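I have lived in three countries, and in each of them I washed dishes in a different way. In my mother's kitchen we dried every plate by hand at once, and a wet plate left on the counter was a small shame. In my second country I had a machine. Now I have a wire dish rack again, and I want to defend it.

My neighbor Priya Wojcik believes that a rack is only a waiting room for dishes which their owner is too lazy to put away. She said this to me in October, standing in my kitchen on Whitfield Street, and I have been preparing my answer for longer than is reasonable.

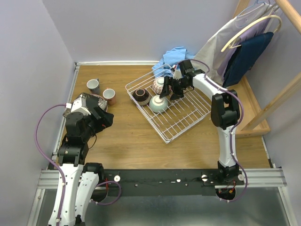
**Home & Habits**

My first argument is that a rack should be allowed to stand in the middle of the table. Most people push it against the sink, and then they must work with one elbow against the wall. A white wire rack in the center, even if it lies at an angle, can be reached from more than one side. The mugs can wait next to it, the plate also, and you see what you have before you decide where it will go. I don't agree with the advice that everything must be placed parallel to the edge of the table. Dishes do not become cleaner from geometry.

My second argument is about mugs. I own two that I love, one blue and one red, and they are not from the same set. For years I felt I should replace them with a matching family, as in the catalogs. The Pruser catalog has 1,278 items for the kitchen, and I read it last winter from the first page to the last. I closed it without ordering. When mugs are different, each person in the house knows which one is his, and fewer of them are used in one day. I consider this a better system than buying.

Priya's answer is that mixed dishes look poor. I understand her, because I grew up with the same opinion. But my aunt had a complete service for 15 persons, and we ate from it perhaps at Easter. The rest of the year it stood behind glass and we had our soup from bowls that did not know each other.

Bowls are the real difficulty, I admit it. A plate stands between the wires as it should, but a bowl has its own opinion. If you put it with the opening up, water stays inside. If you put it upside down, water stays in the ring of the foot, and you find it later with your sleeve. Laying it on its side is the method I prefer for the deep ones, if there is a neighbor to lean on.
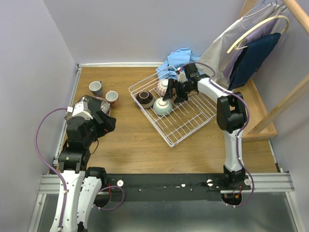 The cloth is where Priya and I come nearest to peace. She says that if you already hold a cloth, you can dry the bowl completely and put it in the cupboard. I say that the cloth is for the foot ring and for the last drops on the rim, and the air can do the rest. A dark cloth is good for this work. The coffee stains are not seen on it, although I know this is also an argument against it, and I wash mine more often for that reason.

What I will not accept is the deep plastic tray of the Onlow type, which a friend recommended to me with great warmth. It hides the water and you forget it. Wire hides nothing. You see the table through it, you see the drops, and you put a towel below if the table is wood and you care for it.

Priya has not changed her mind. She came again last week, took the blue mug out of my rack without asking, and looked for a cloth to dry it. It was dry already. She filled it with tea and began to talk about my curtains.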